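December
By Maite Tejada

Grundeo is hiring bathroom task operators for its workshop floor, and is also calling for cleaning and fitting staff who would like to take part for a shorter spell. Both groups do the same work on the same floor. The difference is in hours and contract, explained further down.

The company cleans and prepares bathrooms for hotels and rental buildings. By 2030 we expect part of the rinsing and wiping to be done by machines from our partner, Drivia. The machines learn from people who already do the job well. Operators carry out ordinary bathroom tasks with a gripper in each hand, and the grippers record how each movement is made.
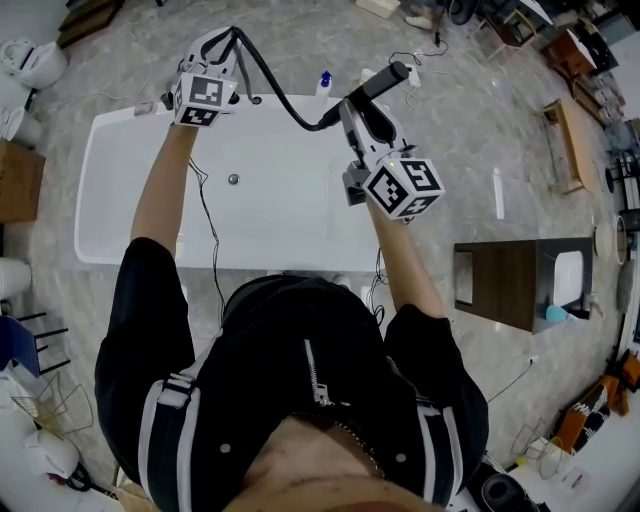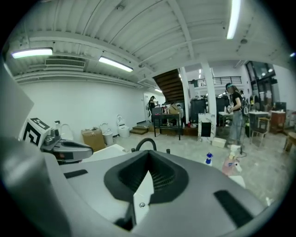

Your shift starts at 9 on the floor with Ruaridh Buchanan, who runs the task list and decides what gets repeated. Tubs, toilets and sinks all come up during a week. Most new people find the two-handed tasks the hardest part. When you have the black shower head in one gripper, the hose pulls on it, and the other hand has to deal with that while you lean over the tub. You can't feel the grip the way you do with fingers. Allow yourself a few days of being slow.

What the work changes for current staff has been a fair question, so we will answer it here. No cleaning post at Grundeo will be cut before 2030 on account of the machines. Crews will lose some tub and shower work and will take on more inspection, restocking and small repairs. Anyone who works as an operator for 6 months can apply for a machine supervisor post, which is one pay grade up. We do not yet know how many of those posts there will be.

Operators: full time, Monday start, one-year contract. Paid at the senior cleaner rate.

Short-term participants: 6 shifts, booked in advance, paid by the shift. Current employees keep their normal pay and are released by their crew lead.

You need experience in cleaning, plumbing or bathroom fitting, and you must be able to stand and bend for much of a shift. Computer skills are not required. The grippers record your hand movements and their cameras also record the room, so you may be seen in other people's recordings. You will be asked to sign a consent form, and you can read it before you apply.

To apply, write a short note about the work you have done and leave it with Solange Figueiredo in the staff office, or call extension 818. Please say which of the two groups you are applying for. Questions about contracts go to Donal Ó Néill at the same extension.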